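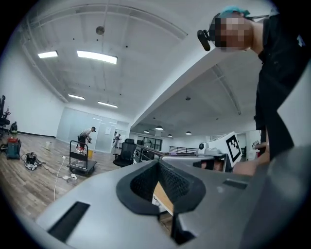
Rotunis Regional Economic Outlook – South and Central Asia
Annual subscription, print and online

The Outlook covers growth, inflation, trade and public debt in the region, country by country. It is put together by Nikolovski and edited by Fouzia Kiani, with the trade tables prepared by Doina Halilović.

What you get
Two printed issues a year, the second in October
Online access to more than 400 data tables
Quarterly forecast updates by email
Spreadsheet downloads for every chart

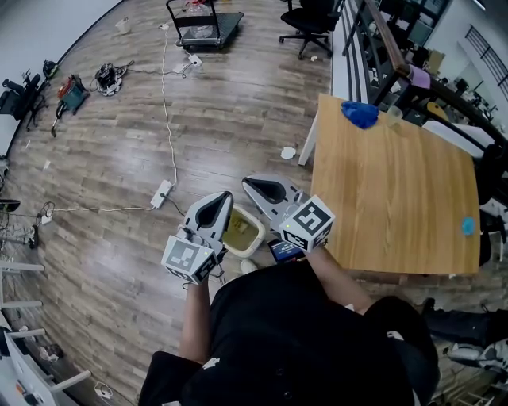 Forecasts run two years ahead. Each country chapter sets out the central forecast first, then a low case for a poor harvest or a drop in money sent home by workers overseas. Revisions to earlier figures are marked in the tables – the old number stays beside the new one.

Price
Single user: $700 a year
Office licence, up to five users: $2398 a year
Back issues on request

Prices are in Australian dollars and include postage within Australia. Libraries can order through Rokix under the same licence terms.

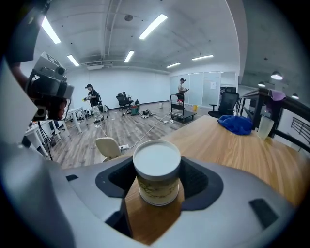

Container with white lid and pale label.

Format: paperback, 580 pages per issue
Catalogue no.: 2398-R
Page updated: 2018-03-06

Cancellations are accepted up to the posting of the first issue.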